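Section 7: Adding items to your home inventory

Before you start, sign in to Vulis on your phone and check that the home screen shows the right household. Items saved to the wrong household have to be moved one at a time.

1. Tap **Items**, then **New group**. Give the group a short name, such as "Jewelry" or "Kitchen."
2. Choose a room from the list. If the room is missing, add it under **Settings > Rooms** and come back.
3. Lay the items out on a bed or table and take one overview photo. Bracelets and bangles can share a photo at this stage.

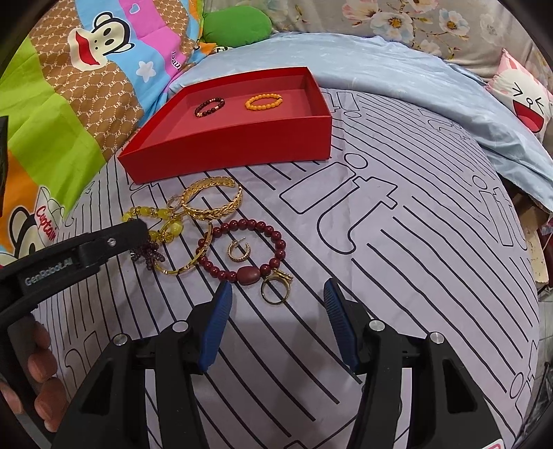 4. Tap **Add item** and enter a name, the year you got it, and what you paid. Leave the price blank if you don't know it.
5. Attach receipts or appraisals. Vulis accepts PDF and JPG files.
6. Tap **Save**. The item number appears at the top of the page.

**Note:** A group holds up to 91 items. When it is full, start a second group in the same room.

**Caution:** Deleting a group also deletes its photos and receipts. Export a copy first.

### High-value items

Any item priced over $2000 is marked with a star and needs its own photo before it can go in the insurance report. Open the item, tap **Photos**, and choose **Add close-up**. To use an appraised value in place of the price, turn on **Appraisal** and enter the amount and date.

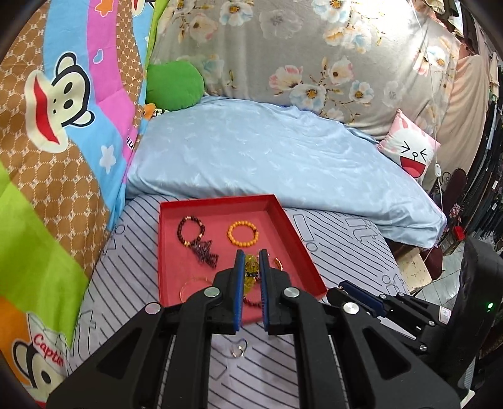

*Figure 7-2. Bracelet with yellow beads, red box.*

### Exporting the report

1. Go to **Reports > Insurance**.
2. Select the groups to include.
3. Tap **Export**. If you see error 2522, a starred item has no photo.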